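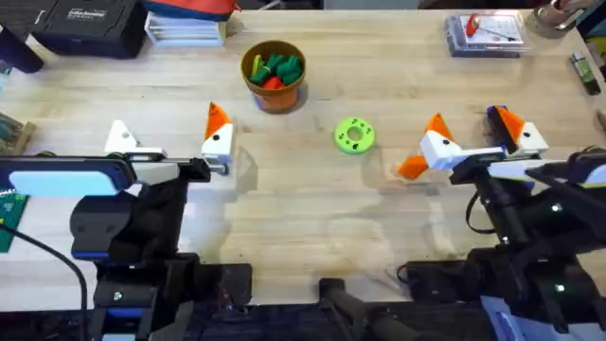 Bench 2, both grippers open, green ring in the middle, cup at the back.

Saturday, August 31, 2024 – open day

Doors at ten. The Bangash people came first, then families for most of the morning. Sign-in sheet total at close was 882 for the whole building. No separate figure for our room.

Ran the ring demo on the two-arm bench. Same Cellileck control build as in June, no changes. Kept the speed limit at the open day setting all day and left it there overnight.

Questions we got most: can it see the ring, what happens if you move the cup, what does it cost. For the last one I said the Prustum quote for new fingers was 4,000 and left it at that. Need a better answer on the sheet next year.

Two stops in the afternoon, both from the right arm's joint limit warning. Cleared from the console, rehomed, carried on. Logs are in the Fomel folder under today's date. I haven't read them yet.

To do:
Check right arm limits against the June values.
Tidy the far edge of the bench – the tape and the hard case can go back in the cabinet.
Print more handouts, we ran out by two.
Return the floor stands to Bangash.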